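Packing corner, 1st December

Went through the packing corner with Arnulfo before the Taipe order goes out. Notes here so we stop asking each other where things are.

Boxes first. The used ones are still piled against the yellow part of the wall, hard up to the left edge of the table. Most are fine to go again but the old labels have to come off or be covered. Last month a Gurniris return went back to the wrong address with two labels on it, and Lina Farah spent a morning on the phone about it.

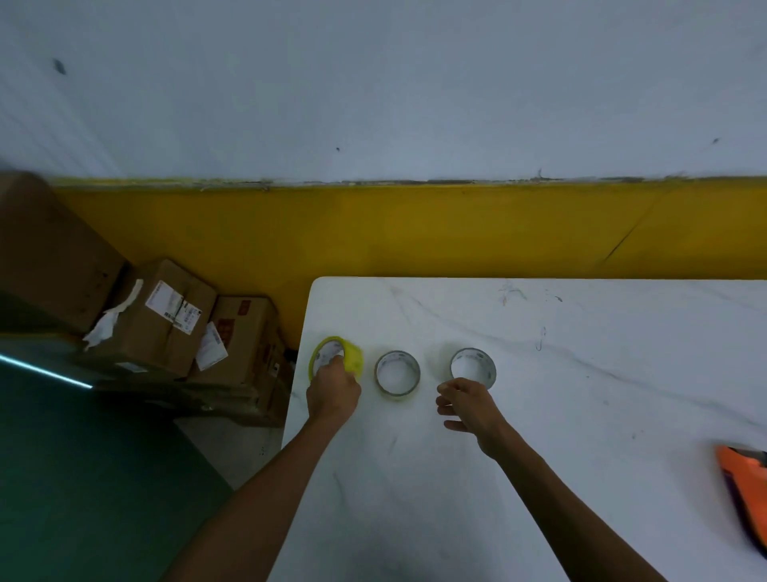

Boxes by the left side of the table. Old labels still on.

Method for labels: warm with the heat gun on low, lift a corner, pull slowly. If the cardboard tears, stop and put a blank over what is left. Cross out any barcode that still shows. Anything soft at the corners goes to recycling.

Table next. Arnulfo wants the tape on the left and the cards in the orange and purple holders, where you can reach them without getting up. I had them on the shelf before. His way is better for long runs – tried it for 12 parcels and did not have to stand once.
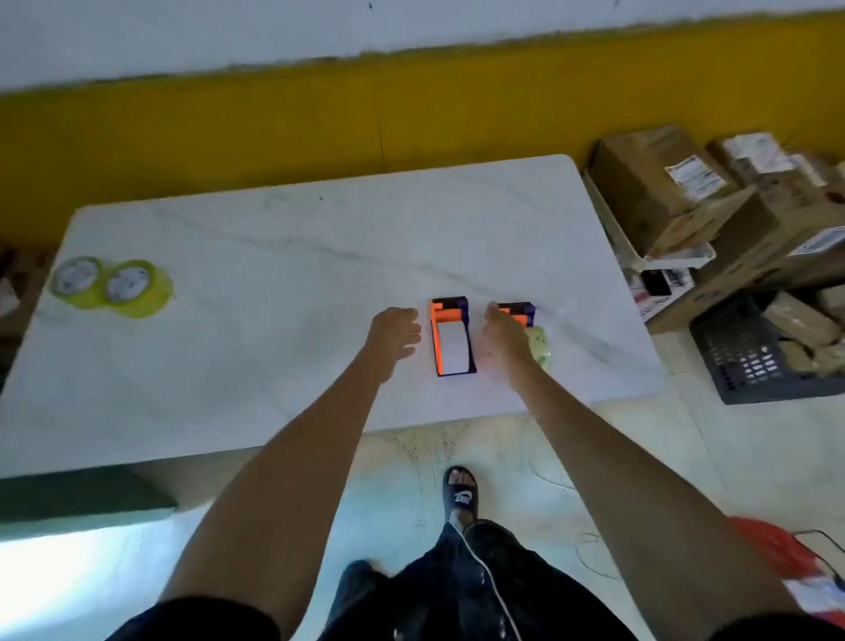

Marble-pattern table with the tape on the left and the two holders out.

Cards: one per parcel, printed side up, on top of the goods and under the last fold of paper. Refill the holder when it gets low. It takes up to 100 but they jam if you fill it that far.

Still to do:
Order tape, same width as now. Zekex quoted 8 days.
Ask Lina if Flisilico still want their parcels double boxed. If so we need more of the large size before February.
Touch up the wall where the white meets the yellow. Paint is in the back store, lid is stiff.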